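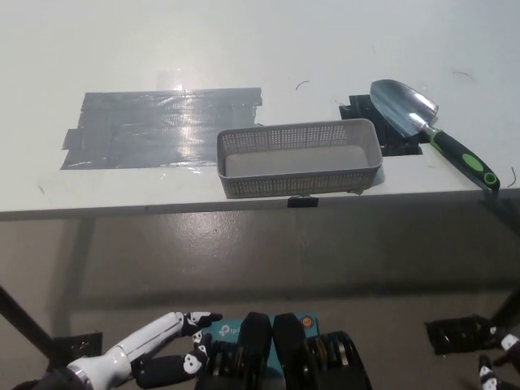

3.2 Sorting task

Participants were recruited from two office sites, Juvis and Plonik. Of the 160 people who signed up, 146 finished all 7 rounds. Each round asked them to sort incoming paper mail by how soon it needed an answer. Sessions were held in March, and no one took part at both sites.

Zones on a work surface are often marked with tape (Figure 2). Peeters used printed labels in an earlier study and found that people stopped reading them after the first round. We left labels out for that reason.

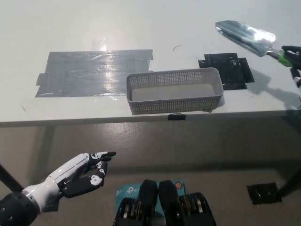

Figure 2. Tabletop with gray tape and a light gray plastic basket.

In total, 1212 sorting errors were logged. Most came from letters with no date on the first page.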